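双臂协作工位的现场规范：访 Vadness 应用安全负责人 Debashish Roy

“先看台面，再看程序。”Debashish Roy 对新到岗的工程师讲的第一条要求只有这八个字。他在 Vadness 负责协作机器人应用的安全评审，手上的内部规范编号为 357，六月刚完成第 7 版修订。规范适用于桌面级双臂工位，即两台轻型机械臂共用一张工作台、作业空间有重叠的情形。访谈在 Vadness 的实验区进行，内容经本人核对。

修订的起因是条款执行率。Roy 查阅了上一版生效期间的点检记录，共 1,841 份，问题集中在两个栏目：共享区域的占用声明，以及末端工具更换后的负载参数确认。前者常被填成“同上”，后者常常空着。“空着的栏目说明条款写得不好。填表的人不知道要填什么，或者认为填了没有用。修订时先改的是表，后改的是正文。”

新版把共享区域定义为两臂末端在任一程序段内都可能到达的空间，并要求以体积而非平面表示。Roy 解释说，旧版用台面上的矩形划界，忽略了肘部和前臂。两只夹爪在台面上相距足够远，上方的连杆仍可能接近。对于安装方式不同的机械臂，这一点尤其容易漏掉，因为大臂先升高再折回，最接近的部位往往在操作者视线以上。

共享区域的进入权采用令牌方式管理。任一时刻只有持有令牌的一臂可以在区域内做自由空间运动，另一臂须停在区域外，或者处于已声明的“保持”状态。保持状态是第 7 版新增的概念，针对一臂固定工件、另一臂加工的作业。“按旧版的字面意思，一只手压住东西，另一只手干活，这件事不合规。可是双臂工位有一半的用途就在这里。大家只好申请偏离许可，偏离许可批多了，条款就等于没有。”

按新规定，保持臂须满足如下条件：关节速度指令为零；末端接触力设有上限，超限即停；位置偏差设有监视窗口；退出保持状态前，须先由加工臂退到安全高度并交还令牌。接触力的上限不在规范中给出统一数值，由各工位根据风险评估确定，写入工位文件。问及为什么不给默认值，Roy 的回答很短：“给了默认值，就没有人做评估。”

他同时指出，压持力的设定还要考虑工件本身。纸张、薄膜、织物一类的柔性工件，受压点以外的部分不受约束，加工臂施加的侧向力会使工件绕受压点转动。单点压持只适用于侧向力小、对定位精度要求不高的任务。要求较高时，应使用夹具或真空吸附台。Cullari 的一个试验组曾提交过一份柔性工件作业方案，在评审中被退回两次，理由都是没有说明工件发生转动之后如何处理。第三次提交的方案加入了作业前后的视觉比对，偏转超过阈值则停止并抬笔，评审通过。

关于书写、描画一类任务，Roy 认为其风险长期被低估。末端夹持的工具细长，尖端小，接触面积小，同样的力换算成压强就高得多。协作机器人的力与功率限制，前提是对接触部位和接触面形状作出评估，ISO/TS 15066 给出的是人体部位的生物力学限值，不能理解为“协作型的机械臂怎么用都安全”。工具、夹爪和工件须一并纳入评估。“机械臂的外壳是圆的，笔尖不是圆的。评审的对象是应用，不是那台机器。”

夹爪本身也有单独的要求。平行夹爪和两指夹爪须标明断电后的状态，是保持夹紧还是松开，并在点检表中写明。工具更换之后，负载质量和质心须重新录入，由第二人确认。Roy 提到 Landeg 产线上的一次停机：更换指端后没有更新负载参数，碰撞检测在正常运动中误触发，班组随后调低了检测灵敏度，产线恢复运行。误触发消失了，检测功能也基本失效，直到季度复核时才发现。这次事件之后，规范增加了一条：碰撞检测灵敏度的任何调整都按安全相关参数变更处理，须留下变更前后的数值和理由。

状态指示是另一个争议较多的部分。不少机型在底座设有灯环，颜色含义由制造商定义，各家并不一致。规范要求工位文件附上灯色对照，并规定灯环只能作为辅助信息，不得作为人员伸手进入作业区的依据。允许进入的条件只有一个，即保护性停止已生效，并且在示教器或安全控制器上确认。混用不同厂家机械臂的工位，还要在急停按钮附近张贴统一的对照说明。
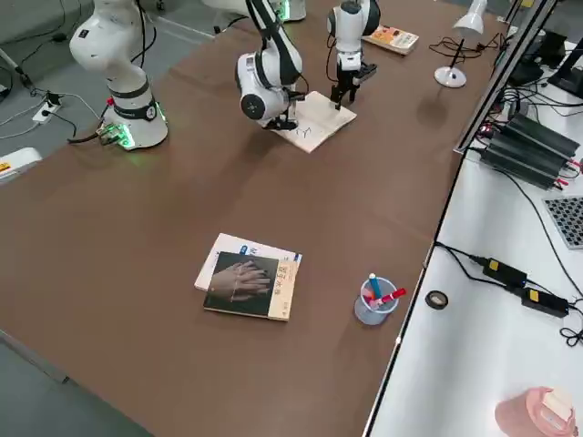

台面管理在旧版中只有一句“保持整洁”，新版扩充为一节。Roy 的理由是“整洁”无法检查。新条文把台面划分为作业区、缓冲区和存放区。作业区内只允许出现当前任务所需的工件和工具；缓冲区的宽度按机械臂在最高允许速度下的停止距离确定；书籍、笔筒、灯具等与任务无关的物品，如确需留在同一张台面上，应置于存放区，并登记高度。登记高度是为了在路径规划中加入障碍物模型。高而轻的物品被碰倒以后可能滚入作业区，按倒下后的长度计算占用范围，不按直立时的底面计算。

如果摆放杂物本身就是试验内容，例如研究在日常环境中的操作，则须在任务单上写明，缓冲区要求可以用降低速度的办法替代。速度降到多少，仍由评估决定。

线缆部分的条文最长。规范把线缆分为随动线缆、台面线缆和地面线缆。随动线缆须留出全部关节行程所需的余量，并在投入使用前以低速走完极限姿态；台面线缆不得穿越作业区，余长应收拢固定；地面线缆跨越人员通道时须加盖线槽，插线板应离开通道并固定。电源单元与适配器须集中放置，留出散热间距，每根输出线两端贴标签。Roy 说，评审时他会随机指定一台设备，要求在场人员说出它的电源在哪里。“答不出来，就说明断电隔离做不到位。上锁挂牌不能靠沿着线一路摸过去。”

相邻台面之间的接缝也有规定。控制设备常放在旁边另一张桌子上，两张桌子若有刚性连接，机械臂急停时的冲击会传到显示器和电源一侧；若没有连接，则须防止相对移动牵拉线缆。两种做法都可以接受，但工位文件中应注明采用的是哪一种，底座固定螺栓的力矩检查周期也随之不同。

在人员要求方面，双臂工位运行期间须有一名操作员能够随时触及急停装置，使能装置不得以胶带或其他方式固定。遥操作采集数据时，遥操作者视为操作员，但其视野受限时须另设现场监护。首次运行新程序，限速模式下完整执行一遍，再逐级提速，每级之间检查一次两臂最小间距的日志。最小间距低于设定值时，不要求立即修改程序，但要求书面说明原因，未作说明的不得进入下一级。

Stumlow 的工程团队对此提出过意见，认为逐级提速使小改动的验证时间过长。Roy 部分接受了这一意见。第 7 版允许在轨迹不变、只调整等待时间或夹爪开合量的情况下跳过中间速度级，条件是由控制器对轨迹文件做校验比对，不接受口头声明。“夹爪开合量这一项我原本不同意。开合量变了，外廓就变了。最后的折中是开度不得超过已验证的最大值。”

谈到规范与现行标准的关系，他说内部规范不重复标准正文，只写标准留给集成方决定的部分。ISO 10218 的要求照常执行，二者有冲突时以较严者为准。内部规范要解决的是另一类问题：谁来填、什么时候填、填完以后谁看。

下一版的议题已经列出，包括由学习策略生成的运动如何声明共享区域。此类运动没有固定轨迹，体积包络只能由外部限制给出，Roy 倾向于在安全控制器一侧设置硬边界，不依赖策略自身的输出。边界收得太紧，任务成功率下降；放得太宽，两臂的包络几乎完全重叠，令牌机制会频繁阻塞。Cullari 和 Landeg 各自在做对比测试，测试记录沿用第 7 版的点检表，另加一页附表，用来登记每次越界停止时两臂的关节角和持有令牌的一方。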